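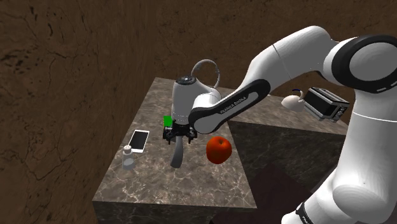 ## Lemon shortbread stars for a crowd

My friend Efa Lewis asked me for cookies for her daughter's class picnic in June, and I said yes before I asked how many kids (oops!). So I doubled my usual recipe, and it makes a LOT.

**You need:**

- 200 g soft butter
- 114 g powdered sugar
- 2 lemons, zest only
- 285 g flour
- a good pinch of salt

1. Beat the butter and sugar until it's pale and fluffy. I use my old Gittins hand mixer, which sounds like a lawnmower.
2. Rub the zest in with your fingers, then stir in the flour and salt.

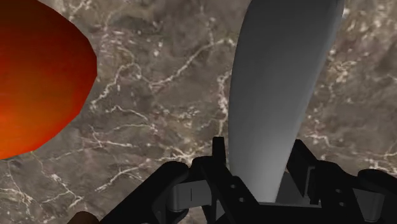 3. Squash it all into a ball, wrap it up and chill it for half an hour. Don't skip this or your stars will turn into blobs – mine did the first time!
4. Roll it out as thick as a pencil and cut your stars.
5. Bake at 325°F for 17 minutes. You want the edges just barely gold.

Leave them on the tray for ten minutes before you move them. They keep all week in a tin, if you hide the tin.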